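Sombra para una terraza pequeña
Informe final del proyecto, módulo de diseño de exteriores
Autores: Taha Tawfik y Asuka Fujimoto
16 de abril de 2025

Nuestro proyecto estudia cómo dar sombra a una terraza de alquiler, donde no se permite hacer agujeros en la pared. Comparamos dos productos: el parasol lateral Prellberg y la vela triangular Tanasarn. Los dos fueron comprados de segunda mano en Trukeo, porque nuestro presupuesto era limitado.

El parasol necesita una base pesada. La nuestra lleva 48 kilos de losas y, una vez colocada, es difícil de mover. La vela pesa muy poco, pero pide tres puntos de anclaje – y en nuestra terraza solamente la barandilla es bastante firme. Para los otros puntos construimos postes dentro de maceteros con grava.

En septiembre medimos la superficie de sombra a mediodía. El parasol cubrió la mesa y unas 2 sillas. La vela cubrió más suelo, aunque con viento la tela se movía mucho y tuvimos que tensarla de nuevo cada tarde. Para cenar fuera preferimos el parasol; para las plantas, la vela.

La última parte del trabajo fue elegir el acabado de los maceteros. Taha proponía gris oscuro, pero este color se calienta demasiado al sol. Decidimos un azul pálido y mate, parecido al del cilindro de la foto, y copiamos también sus estrías finas a lo largo del cuerpo y el borde delgado alrededor de la cara redonda. El dibujo de los maceteros está en el anexo, con las medidas de los postes.
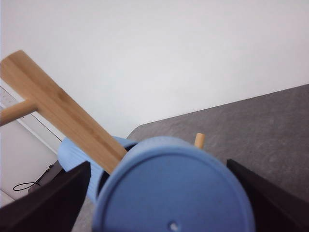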